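Muthoni Magesa keeps her Minja figures in the back bedroom, on shelves her father put up for books. She has been collecting the line for nine years and has 285 of them, along with the vehicles, two of the three playsets and a stack of the mail-away offers that came folded inside the boxes. I spoke to her for the site on 20/12/2021, mostly about the figures and a little about the checklist she is putting together.

She didn't have many Minja toys as a child. Her older cousin had the Sand Crawler and a handful of figures, and Magesa got to play with them at holidays. "I had two of my own," she said. "The diver and one of the guards. The guard lost his helmet the first week."

She found the diver again in a box of kitchen things when she moved out of her parents' house. One arm had gone loose and the paint on the mask had rubbed away. She looked the figure up online to see what it was called, and ended up buying a replacement for four dollars. A month later she had a dozen more.

The line was made by Skakton and ran for five series. The first two are easy to find. Series three had smaller numbers, and series four changed the joints at the hip, so the figures stand a bit taller and don't fit in the older vehicles. Series five was sold mostly overseas and is the one that costs money.

"People think the hip change was to save on parts," Magesa said. "I've taken both kinds apart and the newer one has an extra piece. I think they wanted them to sit better. They still don't sit very well."

She buys almost everything loose. Carded figures take up too much room, and she likes to be able to pose them. The exception is a short run of series two figures on the bilingual card, which has different artwork on the back. She has five of those and keeps them in a drawer, flat, with a sheet of paper between each one.

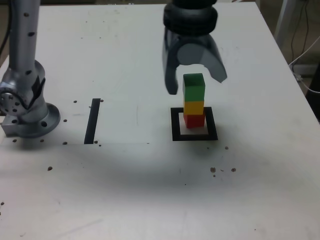
Accessories are where most of her time goes now. The figures came with small weapons, packs and tools, and a lot of those were molded in more than one color over the years. The harpoon that came with the diver exists in black, dark gray and a brownish green. Sellers mix them up all the time.

"You'll see a complete figure listed and the pack is from series four," she said. "I don't think they're being dishonest. There was never a proper list to check against."

The list is what she has been working on with Kheri Simiyu, a collector she met at the Trevholm toy show. Simiyu has the boxed vehicles and most of the paperwork, and she has the loose figures. They started with a spreadsheet and it now has 533 entries, counting every color variation they have been able to hold in their hands. Anything they know only from a photograph goes on a separate page.

Simiyu joined us by phone for part of the conversation. He said the paperwork had settled some old arguments. The fold-out sheet packed with the first vehicles shows a winter version of the guard with a white cape, and for years people took that to mean the cape had been sold.

"The one in the photo is a painted sample," Simiyu said. "The cape is cloth, and the hem isn't finished. When the figure came out in series two it had a plastic cape, in gray. I've asked everyone I know and I have never seen a cloth one from a store."

They disagree about the boats. Simiyu thinks there were two releases of the patrol boat with different decals, and Magesa thinks the second set of decals was a replacement sheet you could write in for. That entry has a question mark beside it for now.

I asked about prices. Magesa said a common series one figure is still under ten dollars with its accessories, and the boats can be found for thirty or forty if you don't mind missing railings. The series five commander sold for $500 in November, which was more than she expected and more than she would pay. Hers came in a trade with Emmanuel Mohamedi, who wanted a boxed Vedeck tank she had bought by mistake in a mixed lot.

"I had no use for the tank," she said. "It's the wrong scale. It looks ridiculous next to anything."

For cleaning she uses dish soap, warm water and a soft toothbrush, and she keeps water away from any figure with a metal screw in the back. She doesn't repaint. She will swap a broken arm for one from a spare body, and she marks the repaired figures with a dot of pencil under the foot so that she can tell a buyer later.

She is still missing the third playset, the lighthouse. She has the base and the stairs, and Simiyu has a spare lamp set aside for her. The walls are the hard part, as they were thin and the tabs snapped. Anyone with a set of lighthouse walls, even cracked ones, can write to her through the contact page.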